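Vuvari Parliament Monitor, single-office licence

Product code 1051
Price: 59 euros per month, for up to 4 readers

The Vuvari Parliament Monitor is a daily news service for people who must follow changes of government, cabinet votes and resignations in their work. Each morning at 6.30 you receive one e-mail with the new appointments, the ministers who left, and the laws which go to the second reading.

The archive holds 2233 cabinet lists. You can search it by country, by ministry or by party, and you can save the result as a table. Acting ministers are marked with a small letter A, so they are not mixed with the confirmed ones.

What is included:
Morning e-mail and evening update
Full archive, with search
Alerts for the countries you choose
Help by e-mail in English

The printed yearbook from Skoletti is not included and must be ordered separately. It comes out every February. 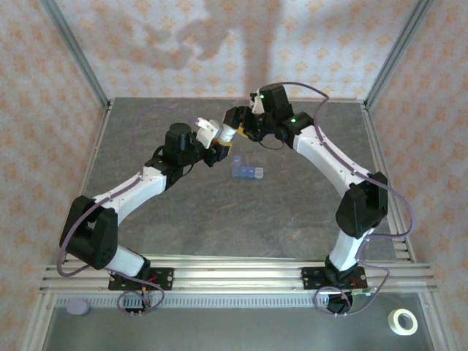
Customers who have now the older Allton edition can keep their saved searches. Please write to us before you change the licence, and we move them to the new account without cost. The Araya calendar add-on works with both editions.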